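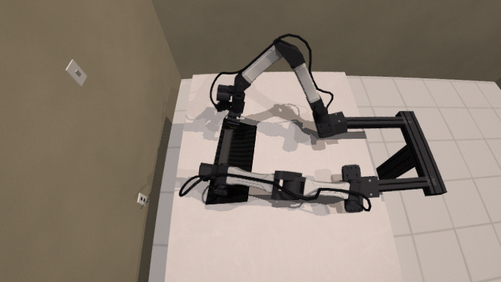

Flellesholm halts two-arm handling trial after grip fault

Monday: Flellesholm has stopped its Stultar trial after the paired arms lost their shared grip 90 times in 3,246 simulated lifts. The supplier, Escobedo, blames a timing fault between the two controllers and says a software update will cure it. We have heard that before. The last update was also called a cure, and the fault came back within 300 lifts.

No one was hurt. Work on the real cell at Skondutitz stays on hold until we have seen the logs ourselves.

Enquiries: Flellesholm press office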